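Filed under: Build Logs > Grippers & End Effectors > Solved-ish
14 shares | 3 comments

Ticket: right-hand gripper drops small stuff, left one is fine
Opened by Vasanthi Varma, November 13, 2018
Status: open, waiting on parts

Okay, so I've been putting this off because I kept thinking I'd fix it in an evening, and it has now eaten a lot more than an evening. I'm building a pair of hand-held grippers at home (trigger in the palm, parallel jaws, blue ribbed pads on the inside faces) and the two of them are supposed to behave the same. They don't! The left one will hold a bead all day. The right one closes, looks perfectly happy, and then lets go the second I tilt my wrist.

What I'm running: printed linkages, pads cast in a mold I borrowed from Raghavendra Shenoy, and a Palacios load cell taped to the bench for checking squeeze. Firmware on the little Oris logging board is the March build. I haven't updated it and I don't want to until this is sorted, so please don't make that the first suggestion.

Step 1. Swapped the pads

Easiest thing first. I pulled the pads off both grippers and traded them. The problem stayed with the right gripper, so it isn't a bad casting. While I was in there I cleaned everything with alcohol and found a cat hair under one pad, which made me very hopeful for ten minutes. No change.

Step 2. Measured the squeeze

With the trigger fully pulled, the left gripper gives me 700 grams at the tips and the right one gives me 200. That's a huge gap for two things printed from the same files on the same spool. I did the reading again after lunch and got the same numbers, so I believe them.

Step 3. Tried it on real objects

Test blocks weren't telling me much because both grippers manage a one-inch cube just fine. So I moved to the bedroom and used jewelry, which is hard in all the right ways – slick, light, lots of tiny loops to snag. The pink plush blanket is great for this because anything I drop lands softly and stays put. I worked through pearl earrings, a couple of beaded bracelets and some loose crystal bits, holding each piece off the bed and then rolling my wrist.

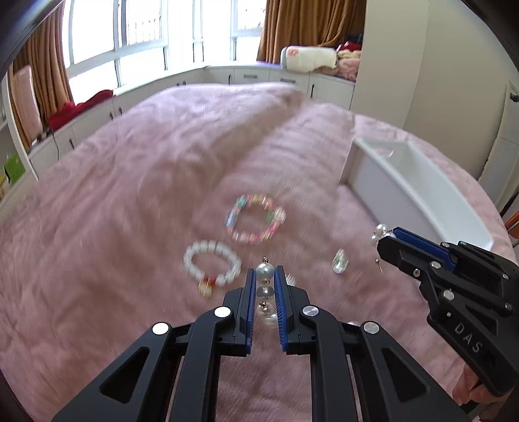
Step 4. Looked at the pivots

Should have been step 1, I know. I took the caps off the right gripper and wiggled each joint by hand. The pivot nearest the palm has real slop in it, enough that the jaw tips toe out when there's load on them. So the pads touch at the back and barely touch at the front, and that's exactly where I'm trying to pinch an earring. The hole had gone oval. I'd drilled it out by hand after a bad print and then forgotten I'd done it.

Step 5. Temporary fix

I wrapped the pin with one layer of thin brass shim and put it back together. Squeeze didn't come up to match the left side but the toe-out is mostly gone, and out of 30 tries with the same pearl stud I dropped it on five. Before the shim it was closer to every other try. The joint is stiff now, though, and the trigger doesn't spring all the way back unless I help it with a finger.

Still open

I've ordered proper flanged bushings from Madov and I'm reprinting the arm overnight at Prindeo, our shared shop, with the hole left undersized so I can ream it. If anybody has a favorite fit for a bushing in printed nylon, please tell me – I'm guessing right now and I'd like to stop guessing. I'll post the new squeeze numbers once it's back together.

Comments (3)

Jagadeesh Kaimal
Ream it warm. I put the part in front of a hair dryer for a minute first and the edges come out much cleaner. Also check your trigger link while you've got it apart, mine wore the same way.

Vandana Shukla
Is the return spring the same on both? 200 vs 700 sounds like more than one sloppy hole to me.

Vasanthi Varma
@Vandana ooh, good question. I bought them as a pair but one did get replaced over the summer. Will measure both and add it to the ticket.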